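January 24, 2021

My Winter of Learning to Read Slowly

I've always been a gulper. Give me a novel on a Friday-ish sort of evening and I'd have it finished by breakfast, and a week later I couldn't have told you the name of the main character's sister. I thought that was just how I was built. Then in October I picked up Moriarty, a fat old family saga from the free shelf at the Drusbridge library (the title is the family's name, no detectives in it, I'm sorry to say), and I decided I'd read 20 pages a day and then stop. Even if somebody was halfway up a ladder. Even if the letter had just been opened!

The first week was awful. I kept sneaking looks at the next chapter like a kid with a present. But by the second week something lovely had started to happen, and I've been dying to write about it ever since. I was thinking about the book while I did other things. I'd be peeling carrots and wondering whether the grandmother knew about the money. I'd be out with the dog and suddenly remember a line from three days before, nearly word for word, and I have never in my life been able to do that.

When you gulp a book, all the waiting gets taken out of it. The people who first read those long stories in magazines had to wait a whole month to find out who had been in the carriage, and they talked about it in the meantime, and made guesses, and got cross. I got a little bit of that back. I even had a wrong theory about the younger brother that lasted 46 pages, and I was so attached to it that I was sulky when it fell apart.

I also started keeping a notebook, just a cheap one with a green cover. I don't take proper notes – it's mostly questions and the odd sentence I like. "Why does he always sit with his back to the window?" That sort of thing. I still don't know why he does, by the way, and I've finished it.

Madhu Pandey, my friend since we were both terrible waitresses, thought the whole thing sounded like a diet and told me so. Then she borrowed the book and rang me up at chapter nine to shout about the wedding. We now read the same pages on the same days and talk afterward, and those calls have been the best part of a pretty gray winter. 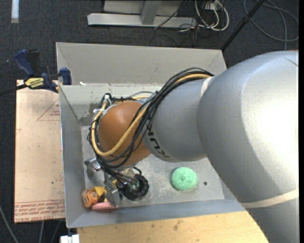
Marlene Chisholm wrote in after my last post to say she has read this way for years, only she does it by the clock, half an hour after supper with the phone in another room, and she thinks a page count makes you race toward the number. I've been chewing on that. She may be right! On days when the pages were all long description I did catch myself skimming to get to the bottom of the last one, and then I had to go back and do it again. So I'm trying her way this month, with the kitchen timer, and so far I like it very much, apart from the ringing.

The book I'm on now is a collection of letters between two sisters, 82 of them, and letters turn out to be perfect for this. You read one, maybe two, and you put it down as if you were going to answer it. The older sister is bossy and very funny about hats. The younger one leaves things out, and you have to notice what she isn't saying, and I know I would have missed every bit of it at my old speed.

I do still gulp sometimes. I had a cold after New Year's and went through two mysteries in a day and a half under a blanket, and it was wonderful, and I couldn't tell you who did it in either one.

If you have a long book that's been glaring at you from the shelf, I'd love to know which one it is. Madhu wants something with a ship in it next, and I want something with a really big house, so if you know of a story with both, please leave the title in the comments before we start arguing.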